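Holtmont two-arm starter kit: replacement fingers or not?

Forum index > Bench arms > Grippers and tooling

tolerance_stack
Posted Mon 23 May

We've been offered the Holtmont kit at the education price and I have to give a yes or no before the July order closes. The quote covers two arms, parallel grippers, wrist cameras and the Gardale control software. Spare fingers are extra, at 799 for the full set. I think that's steep for moulded parts.

Our use is light pick and place with food props, plus some thin stock such as skewers. The standard fingers will hold a skewer. What I can't judge yet is repeatability at the far end of it, where a small angular error at the jaws becomes a large one at the tip.

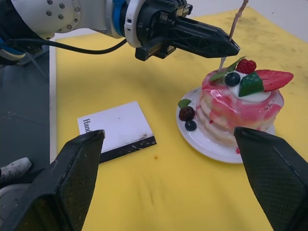
The supplier's sheet gives a grip force but no figure for angular play in the jaws, and I've asked twice. Has anyone measured it on a pair with some hours on them?

bushing_no4

Measured ours with a dial gauge at 200 hours and again at 400. Play had gone up between the two, all of it in the left finger pivot. Still acceptable for blocks and cups. I wouldn't use it for anything thinner than a pencil without re-zeroing first.

The replacement set cured it, but check the screws when it arrives. Two of mine were barely finger tight.

Sarmiento_user

I disagree that it's the pivot. On ours the finger faces had worn and the pivot was fine. Swap left and right and repeat the measurement. If the error follows the finger, the pivot isn't your problem and you don't need the full set. Mumow sell the pads separately and they fit with the original screws.

Mind the closing offset as well. Gardale stores it per gripper, so after any change of finger you have to run the close routine again or the software will think the jaws are shut when they aren't.
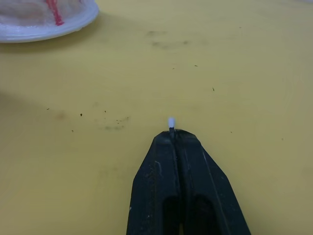
Dexter Sison wrote that he had tried the Mumow pads and gone back to the originals within a week. The adhesive crept under load, he said, and the closing offset drifted with it. He would pay for the full set and be done.

Sarmiento_user

Which adhesive? The first batch came with a foam-backed tape and that did creep. The later ones use a thin film. I've had no drift on the film version, re-checked every 10 hours of running.

bushing_no4

Fair point about the tape. I still say pivot for mine, as I did swap the fingers and the error stayed on the left side.

tolerance_stack

Useful, thanks. So there are two separate faults and the swap test tells them apart. I'll ask for the swap figures from the demo pair before agreeing to anything.

The other item on my list is flat objects. A paperback lying flat gives the jaws very little to get hold of, and with two arms there is also the matter of keeping one clear of the other. Gardale has a minimum separation setting, but the manual only describes it for the arm links. It says nothing of the fingers.
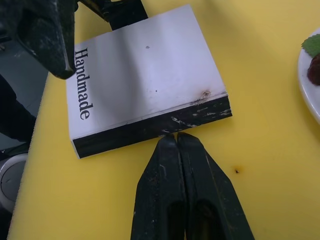
Does the separation setting include the gripper fingers?

Only if you load the finger model in the tool menu. The default tool ends at the gripper housing, and you have to load the model once for each arm.

tolerance_stack

Found it, under Tool > Geometry. It was set to default on both arms. I'll post the play measurements when the supplier sends them.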